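Securing Exterior Doors: Hardware, Strike Plates and Routine Checks

Workshop Tips – Home Security
Written by Godfrey Mushi. Revised September 17, 2018.

Most forced entries through a residential door involve a kick or a shoulder against the lock side. The lock itself usually survives. The part that fails is the jamb, which splits along the line of the strike plate screws. The tips below cover hinged wood and steel doors in wood frames. Sliding doors and storm doors need different hardware.

Strike plates

Remove one screw from the existing strike plate and measure it. Builder-supplied screws are often 3/4 inch long and reach only the jamb, a strip of softwood less than an inch thick. A 3 inch screw passes through the jamb and the shim gap and bites into the wall stud.

Replace the screws one at a time so the plate stays in position. Drill a 1/8 inch pilot hole, angled slightly toward the interior of the house. Drive by hand for the last few turns. Overdriving pulls the jamb toward the stud, widens the gap at the latch, and can leave the bolt short of its pocket.

Where the jamb already has a crack, glue and clamp it before fitting anything. A box strike with 2 rows of staggered screws spreads the load better than a flat plate. The Rostik box strike I fit most often needs a mortise slightly deeper than the standard one. Mark it with a knife, not a pencil.

Deadbolts

The bolt should extend a full inch and should not move back when pushed with a finger. Close the door, throw the bolt, and look at the gap. If the thumb turn stops short of its normal position, the pocket behind the strike is too shallow. Color the end of the bolt with chalk or lipstick, throw it, and deepen the pocket where the mark appears.

Double-cylinder deadbolts, which take a key on both sides, are restricted in many places on account of fire escape. Check the local code before buying one.

Lubricate the keyway with dry graphite or a PTFE spray. Household oil collects dust and will gum the pins within a year or so. Do not mix the two products in the same cylinder.
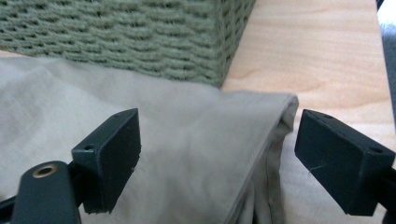
Can longer screws be used in the hinges as well?

One long screw per hinge leaf is enough, placed in the hole nearest the weatherstrip so that it reaches the stud. Check the door swing after each one.

On doors that open outward, the hinge pins are exposed. Fit hinges with non-removable pins, or install a security stud: take out one pair of opposing screws, set a headless steel pin in the jamb side, and leave 3/8 inch projecting into the empty hole on the door side. Clear the hole to depth first or the door will bind.

Glass near the lock

Measure from the thumb turn to the nearest pane. Anything within arm's reach is a weak point. Security film slows a break but must be anchored to the frame with a bead of structural sealant; film that stops at the edge of the glass comes out with it. Allow the curing time printed on the tube.

Entry lighting and sensors

Mount a motion light 8 feet above the ground and aim it across the approach. Sensors detect movement across their field more reliably than movement straight at them. Clean the lens in April and again in fall.

Door contact sensors tolerate a small gap only. If the alarm panel reports a fault in cold weather, the door has probably shrunk or dropped. Adjust the hinges before moving the magnet.

Records

Keep a list of serial numbers for tools, bicycles and electronics, with one copy stored away from the house. Recovered property is hard to return without them. Engrave tools on the body – never on a battery, a blade guard or any other part that comes off.

Reader note

Jeptoo Shirima writes that her steel door flexed at the lock even after the strike was replaced. The usual remedy is a wraparound reinforcer, a metal sleeve that covers the door edge around the bore. Check the door thickness and backset before ordering, as sleeves are sold for specific combinations of both. The latch may need to be set back slightly to sit flush.

Twice a year, tighten the through-bolts on every exterior deadbolt. A cylinder that rotates under hand pressure is loose.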